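Chapter 4

Snacks, Shelves, and Small Decisions: How Shoppers Choose Everyday Foods

What this chapter covers
Why small purchases get less thought than large ones
The part a package plays in a choice
Shelf position, display bins, and the checkout lane
Keeping a purchase diary

Think back to the last time you bought something to nibble on. Maybe you were waiting for a bus, or picking up milk for the house, and somewhere between the door and the register a bag of chips or a roll of mints ended up in your hand. If a friend had stopped you outside and asked why you chose that one, you would probably have come up with an answer (we nearly always do!), but there is a fair chance you would have made it up on the spot.

In Chapter 3 we spent a good deal of time with the big purchases, the refrigerators and the used cars, where people read reviews, ask their relatives, and sleep on it. Now we turn to the other end of the household budget. It may seem a humble subject after all that talk of loans and warranties, but students tend to enjoy this chapter more than any other, perhaps because everybody already has years of experience with it.

A study in a small town

We will come back several times to a study carried out in the town of Cinton, where 410 shoppers at a neighborhood grocery called Somogyi agreed to talk with interviewers on their way out. They were asked which item in their bag they had not planned to buy, and then what had drawn them to it. The store itself was an ordinary one, with 2 checkout lanes, a bakery counter, and a long center aisle given over to cookies, crackers, and the like. The interviews took place in July, when the school year was over and plenty of parents had children along, and you should keep that in mind when we get to the results in Section 4.3.

What makes the study useful to us is how plainly people spoke. One shopper said she liked a bag that crinkled. Another had bought a brand of rice cracker called Plirnance for years and could not remember what it tasted like compared with any other. A third said he always took the second item in the row and never the first, a habit he had picked up from his mother.

The package does the talking

A loose cookie in a bakery case can be smelled and looked over from all sides. A sealed bag can't, so the color, the lettering, and the feel of the thing have to stand in for the food. Strong colors carry a long way down an aisle, and large lettering helps a shopper who is walking fast or has left her glasses in the car.

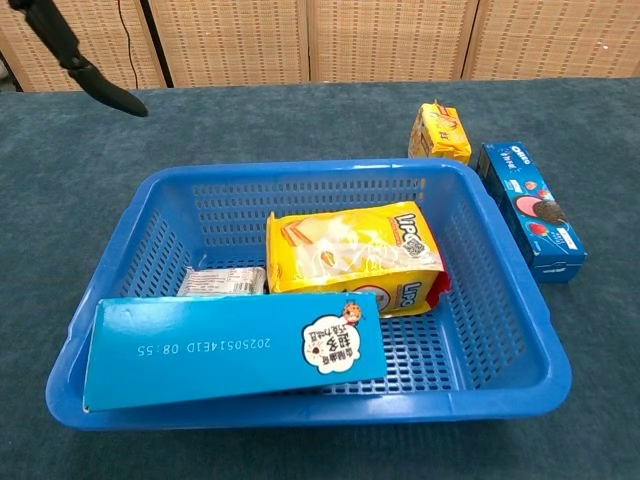 Size matters too, in ways that are easy to miss. A shopper comparing two bags will usually go by how large they look, even when the net weight is printed on both. Try it yourself the next time you are in a store: pick the bag that seems to hold more, then turn both over and read the weights. You may be surprised, and you may also find that you have never read that line before in your life.

Before you go on

Start a purchase diary today, using the blank form at the back of the book. For each snack or drink you buy, write down the price, where in the store you found it, and whether you had planned on it before you walked in. Keep your entries short, and please don't tidy them up afterward. You will need the diary for the exercise at the end of Section 4.2, where we compare your own habits with those of the shoppers in Cinton.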